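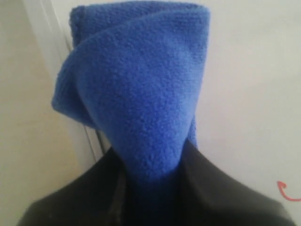 Royal-blue fleece, gathered and hanging. The small nubs on the surface are pilling.

Why Fleece Refuses to Fold Flat

By Shireen Botha

A cotton bedsheet has a memory. Press a crease into it and the crease stays, at least until somebody sleeps on it. Polyester fleece behaves differently. Fold a fleece throw in half, run a hand along the fold, and the fold opens into a rounded roll with air inside. Stack four such throws and the pile leans. Stack eight and it ends up on the closet floor.

The cause is in the construction. Most household fleece is a knit, looped on one or both faces and then brushed by wire rollers that pull the loops into a nap. The knit base stretches and recovers. The nap stands away from the base and traps air, and the trapped air is what keeps a sleeper warm. It also acts as a spring. Two layers laid face to face are held apart by their own fibers, and the outside of a fold has farther to travel than the inside, so the edge takes on a thick, cushioned curve.

Shiuli Pramanik has spent most of her working life with this material, first in a finishing mill and now at Nimri, a small firm that cuts and hems blankets for guesthouses. Her objection to the way people store fleece is that they treat it as linen.

"They fold in halves until it is small," she says. "Every half doubles the problem. By the fourth one you are holding a pillow."

Her method is to fold in thirds, twice, and then roll. The first two folds run along the length, giving a long strip three layers deep. The second pair brings the ends toward the center, one over the other. The bundle is then rolled from the closed end, with the forearm used to push air toward the open side. A standard throw finished this way stands upright on a shelf, and one can be pulled out without disturbing the rest.

The order matters. Rolling from the open end traps the air, and the bundle swells again within the hour. Pramanik also advises against rubber bands, which leave a waist in the nap that takes a wash to remove. A loop of cotton tape does the same job.

PILLING

The second complaint about fleece is its surface. After some use the smooth nap breaks up into small nubs, most of them where the cloth rubs against itself or against something rougher. The mechanism is simple. Friction works loose fiber ends out of the base, the ends tangle, and the tangle is anchored by fibers that have not yet broken. In wool the anchors are weak and pills drop off by themselves. Polyester anchors are strong, and the pills stay.

Randa Nseir runs the wash floor at Mamora, a laundry with a steady trade in bedding. She puts most of the damage down to loading. A full drum of fleece on its own does little harm. Fleece washed with denim or towels comes out visibly older.

Her settings are plain. Cool water, short cycle, liquid detergent, no softener. Softener coats the fiber and flattens the nap, and it cuts down on the cloth's ability to move moisture. Drying is on low heat or on a line. High heat can set wrinkles permanently and will glaze the tips of the nap, giving a harsh feel that no later wash corrects.

For pills already formed she uses a battery shaver with a fresh blade, on cloth pulled flat over a board. The flatness is important. On a slack surface the guard rides up over a wrinkle and the blade cuts the base, and a cut in a knit spreads.

HANGING

Storage on hooks has its defenders. Cameron Bright, who fits out small apartments under the name Grotix, prefers pegs to shelves wherever there is wall to spare. A throw gathered to a point and hung takes up less depth than a folded one, and air can move around it.

Pramanik does not like it. A knit under its own weight lengthens at the point of suspension, and after a season on one peg a throw will have a soft peak that shows when it is spread out. Bright's answer is to hang it from the middle of the long side over a thick dowel, and to turn it around when it comes back from the wash. The two have argued the matter by email since February. On weight they are closer than either admits: both would keep anything heavier than a light throw off a peg.

Weight is easy to misread on a label. Fleece is sold in grams per square meter, and a throw marked 375 is a dense winter cloth that resists rolling and needs a shelf. Lighter goods pack well but pill sooner if the yarn is poor. Pramanik tests a sample by rubbing two corners together, face to face, 65 strokes, then looking across the surface against a window. Good cloth looks ruffled. Poor cloth has begun to bead.

Edges deserve the same attention. Fleece does not fray, and cheaper throws are sold with a raw cut. A turned and stitched hem adds bulk at every fold, but it stops the border from curling and gives the hands something to line up. For anyone folding in thirds, a hemmed throw goes faster. Pramanik hems hers with a long stitch, loose enough to stretch with the cloth.

Contact the editors | © Ostimska Magazine, all rights reserved | Back to top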